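チケット番号 1886
件名:ハンドグリッパー追加購入の見積もりと備品予算の相談
ステータス:対応中(購買確認待ち)
起票:Elba Vergara

おつかれさまです、Elbaです。8月の締め前に片づけたい買い物の話なので、長いけど読んでください!

ハンドグリッパーを増やしたい件、Ondachさんから見積もりが来ました。本体2台にマーカーキューブの予備が付いて、そこまでは希望どおり。ただ、納期が12週なんです(前回は6週だったのに…)。Diekmannのほうが早いんですが、キューブの取り付け穴が合わなくて、アダプターを別に作ることになります。それだと安いのか高いのか、もう私にはわかりません。

あと、ケーブルの予備が見積もりから抜けてました。前に断線したとき丸一日止まったので、これは絶対入れたいです。掃除機の消耗品も同じ枠で買えますか?フィルターだけでいいんですけど。

追記 14:20
Theda Reuterさんから返信
「1台あたり1000ユーロを超えると備品扱いになって、承認が一段増えます。ケーブルとフィルターは消耗品で別に申請してください。Brakmontの在庫も聞いてみては?」

追記 15:05(Elba)
Brakmontに電話しました。グリッパーは在庫なし、でもケーブルは51本あるそうです。そんなにいらない(笑)。とりあえず4本だけ押さえてもらいました。フィルターはAndskaのカタログに載ってたので、型番を確認してから消耗品のほうに足します。

追記 16:40(Elba)
Ondachに分割納品を頼めるか聞いたら、1台目だけなら8週で出せるかも、とのこと。かも、ってところが怖いんですが、私はこの案で進めたいです。Diekmannはアダプターの図面代まで入れると差がほとんどなくなるし、手元の治具もそのまま使いたいので。Thedaさん、備品の申請書って2台まとめて1枚でいいですか?それとも納品ごと?

現場の様子を2枚付けておきます。キューブの付き方を見てもらうと、アダプターの話が伝わりやすいかなと思います。
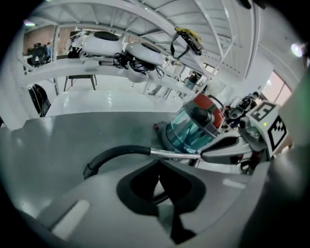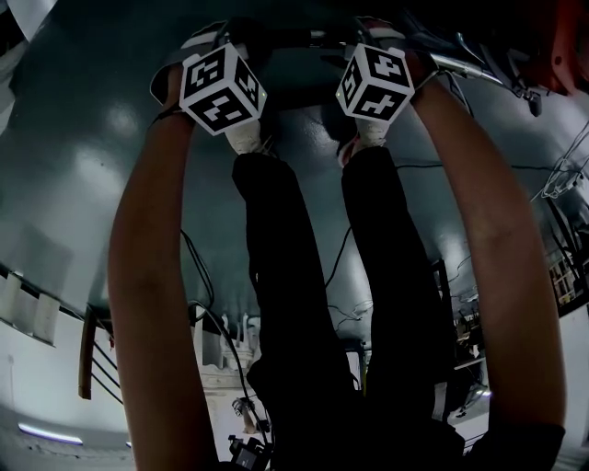 添付2点:白いマーカーキューブを付けたハンドグリッパー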